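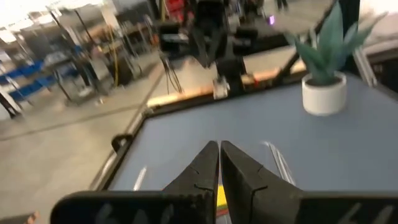 Plastic measuring scoops and cups pick up smells and stains faster than most things in the kitchen drawer, and most of them get thrown out years before they need to be. Turmeric, tomato paste, paprika and garlic powder are the usual causes. The methods on this page use things you probably have already. Before you start, clear a good stretch of counter or table. A smooth, matte surface in a plain blue-gray like this one is good for sorting, as small lids and loose bits of colored plastic show up against it, while a busy granite pattern hides them. Lay down an old towel if your counter is white, and keep turmeric water well away from grout.

Home | Kitchen | Laundry | Workshop | Garden Shed | Ask a Question

Last updated: September

Sort first

Split everything into three groups: greasy, stained and smelly. Some pieces will belong in all three, and those go through the greasy step first. Baking soda and sunlight do very little on plastic that still has an oil film on it. Run a dry thumb around the inside. If it drags or feels tacky, there is oil.

Throw out anything with a crack that reaches the rim, anything that has gone white and chalky, and anything with a melted spot from the dishwasher element. A warped measuring cup is no longer a measuring cup. Keep it for potting mix if you like.

Greasy plastic

Wipe out what you can with a dry paper towel before any water goes near it. Put a drop of dish soap straight on the dry plastic and rub it in with your fingers. Leave it for five minutes, then rinse with the hottest tap water your hands can stand. For old film, do this twice. A paste of dish soap and baking soda works on the outside of handles, where the oil from people's hands builds up.

Do not use steel wool or the green side of a sponge. The scratches hold more oil than the plastic did before, and you will be back doing this in a month. 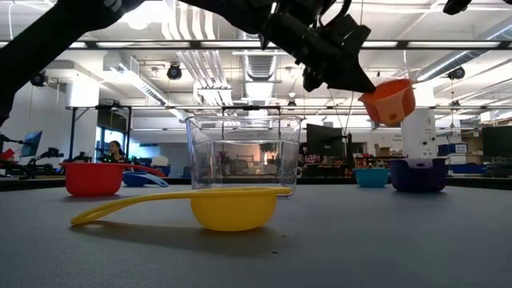 Colored plasticware and a clear container, with an orange scoop cup.

Stains

Sunlight is the best thing for tomato and turmeric. Wash the piece, leave it damp, and set it stained side up on a windowsill or outside step from mid-morning until late afternoon. Turn it once. Two days will take a bright yellow stain down to almost nothing on clear or white plastic. On colored plastic, stop after one day and look at it, as strong sun can fade some dyes along with the stain.

If there is no sun, mix baking soda with enough water to make a thick paste, spread it on, and leave it overnight. Rinse and repeat. White vinegar can be used afterward as a rinse, but mixing the two together in a bowl mostly gives you foam and salty water.

Bleach is a last resort. One teaspoon to two cups of cold water, 30 minutes, then rinse very well. Never put it in with vinegar or ammonia - the fumes are dangerous.

Smells

Onion, garlic and curry smells sit in the plastic and come back when it warms up. Fill the container with crumpled newspaper, put the lid on and leave it for two days. For scoops and open cups, put the whole lot in a bag with the newspaper and tie it closed. Dry coffee grounds also work but can leave a tint on white plastic.

A scoop that lives in the laundry powder or the pet food should stay there. I have never got the smell of dry cat food out of a scoop well enough to use it for flour again. Write on the handle with a paint marker so it doesn't drift back into the baking drawer.

Faded measurement marks

Printed numbers wear off long before the cup does. Check what the cup holds with water and a kitchen scale. Set the dry cup on the scale, zero it, and pour. One gram of water is one milliliter, near enough for cooking. I had an unmarked blue cup here that I'd been using as a half cup for years, and it came out at 143 grams level full, a good bit more than it should be. It explained some heavy muffins.

Another one held 62 grams, close to a quarter cup and fine for everyday use. A 300 gram cup is a cup and a quarter, which is an odd size to own but handy for rice.

Once you know the size, scratch it into the bottom with the tip of a warm nail, or use nail polish on the outside of the handle and let it dry overnight. Pen rubs off. Tape goes gummy in the dishwasher.

Drying and storing

Plastic dries slowly. Nesting cups that went away damp are where most of the sour smells come from, so stand them on their rims on a rack and give each one a wipe inside before stacking. If two cups have stuck together, fill the inner one with cold water and stand the outer one in warm. Twist, don't pull.

Store clear containers with the lids off or just resting on top. Lids can stand in a dish rack at the back of the cupboard. Measuring scoops do better on hooks inside a cupboard door than in a drawer, where they end up under the rolling pin. Any small adhesive hook will do, but clean the door with rubbing alcohol first and leave the hook an hour before you hang anything on it.

Dishwasher notes

Top rack only. Put light cups under something heavier or they flip and fill with gray water. Turn off heated dry if your machine lets you. Tomato-covered plastic should never go in with the rest of the load, as it can tint every other piece of plastic in there.

Comments (4)

Kirsty Harawira
The sun trick worked on my lunch containers but it took three days, not two. We don't get much direct light at the back of the house.

bakes_at_home
Weighed all my cups after reading this. My one-third cup is way off! No wonder. Do you have a page on checking oven temperature?

Hamish Grimshaw
Denture tablets are good for the cloudy stuff inside water bottles. One tablet, warm water, leave it overnight and rinse a few times. Wouldn't bother with them for turmeric.

Kirsty Harawira
Thanks Hamish, will try that on the kids' bottles. Does it do anything for the lids with the rubber ring?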